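News from the writing desk: The Nillcombe Ferry is finished (mostly)

So I typed the last line of The Nillcombe Ferry at 4 in the morning, went to make toast, came back and deleted the last line. I have since put it back. I think it's staying.

For those of you who joined the newsletter after the spring issue, this is the river book. It takes place in Lisden, a button town I made up out of three or four old river towns I've been reading about for years. The men wade for mussels all summer, the shells go to the cutting shop, and the girls who leave school early sit at long benches sorting blanks by size and shine. My main character doesn't want to sit at a bench. She wants to run her uncle's ferry across to Nillcombe, and her uncle would rather sell the boat for scrap lumber than see her do it. Then the state starts talking about a bridge, and everybody in town has to decide what they'd trade for it.

I wanted to write about a bridge for a long time. People in my family still talk about "before the bridge" like it was a different country, and when I was little I thought it must have been a big happy day when it opened, with a band and pie. There was a band. There was also a whole row of families who had made a living off that crossing and who stood at the back with their arms folded. I found that in a newspaper column about two inches long, squeezed under an ad for corn plasters, and I couldn't stop thinking about it.

A few of you asked how the research works. Badly! I keep index cards in shoeboxes, and when I finally numbered them this summer I got to 1069, including one that just says "hats?" I read every ferry schedule I could get my hands on. I learned how to tell a heelsplitter from a washboard mussel, how long you have to steam a shell before the meat comes loose, and what a toll was for one cow on foot (more than for a person, which my main character has opinions about). Maybe a tenth of that is in the book. My first reader wrote "WE GET IT, MUSSELS" across the top of chapter six, and she was right, and chapter six is now four pages long.

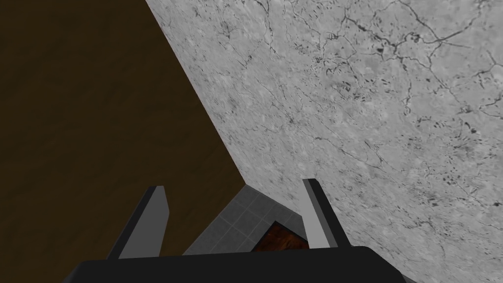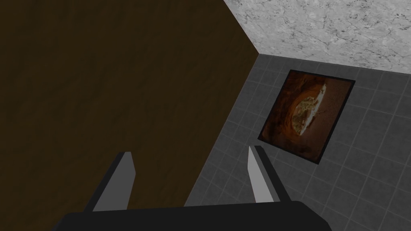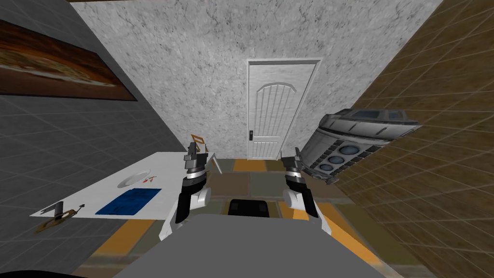
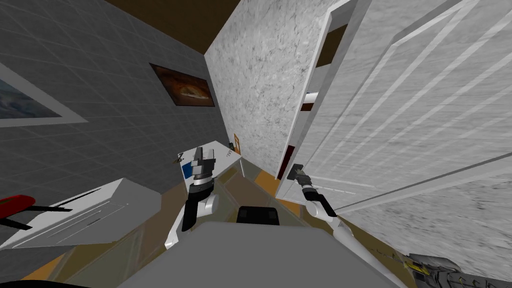 Four computer renderings. In the last one the big white door is open, with two framed pictures on the tiled wall to the left.

The draft came in 90 pages too long, so most of the fall has been cutting. I lost a whole traveling dentist. I lost the second flood, too – I'd put one in at the beginning and one near the end, and when I read it through it felt like I'd run out of ideas and reached for the water again. The manuscript now sits at 300 pages even, and I promise I didn't fiddle with the margins to get there. (I fiddled a little.)

The part I worried over most is the uncle. In the early drafts he was just mean, and a mean uncle is easy to write and pretty dull to spend time with. What helped was giving him the tally books. He has kept a record of every crossing since he bought the boat, in pencil, and he can't bring himself to let anyone else write in them. There's a chapter near the middle where his niece opens one up and finds the day she was born in it, and all it says is the weather and two wagons. I like that chapter. I rewrote it more than any other and it has hardly changed.

Priltine Press is bringing the book out next year, in paperback first, and they've been very patient about the dentist. It's meant for readers ten and up, though my guess is that plenty of grandparents will end up borrowing it. There'll be a map in the front. I drew the first version myself and it had the river running uphill, so a proper artist is doing it now.

If you'd like to read it early, I have 20 advance copies to give away in November. Just reply to this email with your mailing address and tell me about a bridge, a ferry or a road that changed things where you live. I'm not judging the stories, I'm only nosy, and copies go out in the order the replies come in. Teachers, say so if you want the discussion pages along with it. They aren't fancy but they do include the button-sorting game, and you'll need a jar of old buttons for that.

I'll also be reading the opening chapter out loud at Gökçe Books that month, at 7 in the evening, and the folks there have asked me to bring some real shell blanks with the holes cut out. They're heavier than you'd expect. Come and hold one.

Next issue: what I'm reading this winter, and the cards that didn't make it in, starting with "hats?"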